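Traver Comics Reader Manual
Section 4: Building a character index

4 min read

Search this manual Go Clear

This section covers setting up an index of characters for a manga or comics collection. It applies to desktop and tablet versions. You need at least one series in your library before you start.

Creating the index

1. Open the library and select the series. Our sample series is Padov, a horror manga in 8 volumes that comes with the reader.
2. Choose Index, then New Character Index.
3. Enter a name for the index. Names can't be changed after the first entry is saved.
4. Pick a reading order. Use Publication Order for most series. Story Order is meant for series with long flashbacks.
5. Select Create.

Note: Spin-offs are treated as separate series. To include one, link it under Series Settings before step 2.

Adding a character

1. Select Add Entry and type the character's name as it is spelled in your edition.
2. Under Other Spellings, add any names used in older translations. In Padov, the demon Imine is called "Imin" in volume 2, so both forms are entered.
3. Set the Type field. The built-in types are Human, Demon, Animal, and Unknown. Manolakis, who changes from human to demon partway through the story, has two types. Hold Shift to select both.
4. Fill in Appearance, Abilities, and History. Each field holds up to 500 characters.
5. Go to the page where the character first appears and select Pin First Appearance.
6. Save the entry.

Caution: Deleting an entry also deletes its page pins. There is no undo.

Hiding spoilers

1. Open the entry and select the text you want to hide.
2. Choose Hide Until, then pick a volume.
3. Save. The text stays covered until that volume is marked as read.

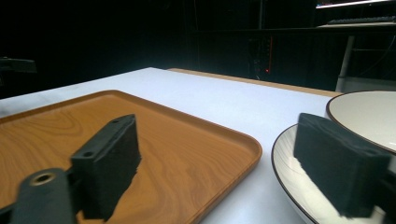 Hidden text is still included in search results. To leave it out, open Search Options and clear the box for Covered Text.

Note: If you mark a volume as unread, its text is covered again the next time the index opens.

Sharing the index

1. Choose Index, then Export.
2. Select Entries Only or Entries and Pins. Pins work only if the other reader has the same edition.
3. Save the file and send it any way you like.

Caution: Importing a file with the same index name replaces the existing index. Export your own copy first.

Page last updated Tue 19 June

Contact | Copyright Traver | Back to top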